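Toltgate Seed Policy Notes

README for the 26th release

Welcome! Toltgate is a collection of 2545 short notes on who makes decisions about seeds: planting rules, labelling votes, ministers' speeches, patent rows and the public hearings that farmers drive for hours to get to. Halina Cieślak started it as a folder of cuttings, and it has grown into something we're really proud of (and still a bit messy, in places).

What you get

Two files. notes.csv holds one note per row, with the date, country, crop, the office or body involved and a summary in plain English. sources.csv says where each note came from. Join them on note_id and you're away!

The crop column can hold more than one value, separated by semicolons. Maize and sweetcorn are kept apart – please don't merge them before reading the coding guide, as the labelling rules often treat them differently.

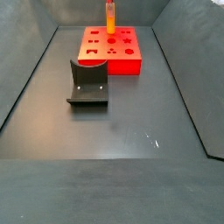
Red shape-sorting block with round and star-shaped holes.

How notes are coded

Every note is read by two people. Anselmo Gallardo looks after the Spanish-language material and Halina does nearly everything else. Where they disagree, both codes stay in and the "disputed" column is set to yes. Some of the best reading is in those rows!

Known gaps

Coverage of local councils is thin outside Plestside and Calvo. Older notes from the Sikier archive lack page numbers, and we're filling these in as we go – next batch in March.

Use

Free for teaching, research and campaigning of any stripe. Please name the release you used, and do send corrections, we love getting them.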